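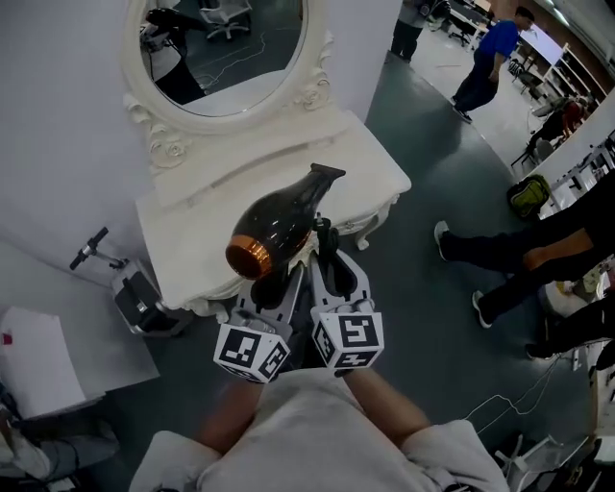 Tellusitz Rail Passes – Traveler Support Desk

Ticket 267: Seat reservation missing after pass was reissued
Opened by: Yaryna Lytvynenko
Product: Heo mobile pass, two adults
Status: Resolved

Problem as reported

I bought a Heo pass for my husband and me in April. The pass was first issued with his middle name missing, so your office reissued it. Now the app shows the new pass, but the seat reservations for the night train from Jitisska to Daris are gone. I still have the email with car 8, berths 54 and 56. We are traveling soon and I don't want to buy them twice. I have logged out and back in and it made no difference.

Log

9:40 a.m. Checked the account. Both passes are active and the names now match the passports. Old pass shows as canceled. No reservations listed under the new pass number.

9:55 a.m. Looked up the berths by the code in the customer's email. Both are still held and paid. They are tied to the canceled pass, which is why the app does not show them.

10:20 a.m. Tried to move the reservations with the transfer tool. Got error 600 both times. The tool will not move a sleeper booking when the old pass is already closed.

11:05 a.m. Asked the Daris booking office to change the pass number by hand. Told the customer not to buy new berths and not to cancel the old ones – a canceled berth goes straight back on sale.

2:15 p.m. Daris confirmed the change. New confirmation sent to the customer.
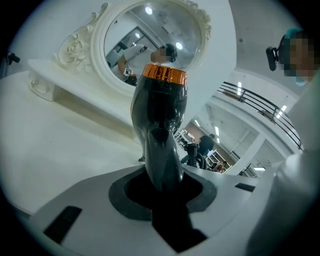

What the customer needs to do

Open the Heo app with a data connection and pull down on the pass screen to refresh it. The night train should appear under "My trips." If it does not, remove the old pass from the app and refresh again. Keep the new confirmation email on the phone in case the conductor asks for it.

Customer reply, 4:30 p.m.

It took two refreshes but both berths are there now, same car as before. My husband's showed up a minute after mine. You can close this.

Note for the desk

On sleeper bookings, move the reservations first and close the old pass second. Seats in day cars are not affected.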